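Lecture 5. Learning in simulated kitchens
Notes prepared by Siham Chraibi

Last week we spoke about policies trained from human demonstrations. Today we ask if demonstrations made in simulation can replace a part of the real ones. The reading is the Clustemwood report by Ramasamy and Iyer, sections 2 and 3.

The authors use 700 simulated episodes and 33 real ones. In every simulated episode the textures of the walls and cabinets are chosen again, so the policy cannot depend on one color. The view from the wrist is given to the policy together with the joint angles.
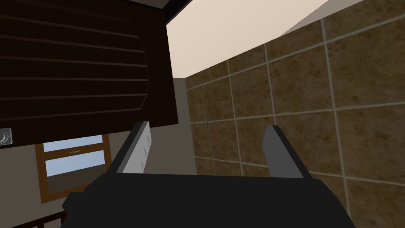
The wrist view has one difficulty — it changes very much with a small turn of the arm. For this reason the authors keep the last 16 frames as input. With a single frame, the policy often lost the handle and did not find it again.

Please note that the test kitchens were not used in training. Check this point first when you read any similar paper.

For the exercise, repeat Table 2 without the joint angles. Send your results to Yeison Huamán.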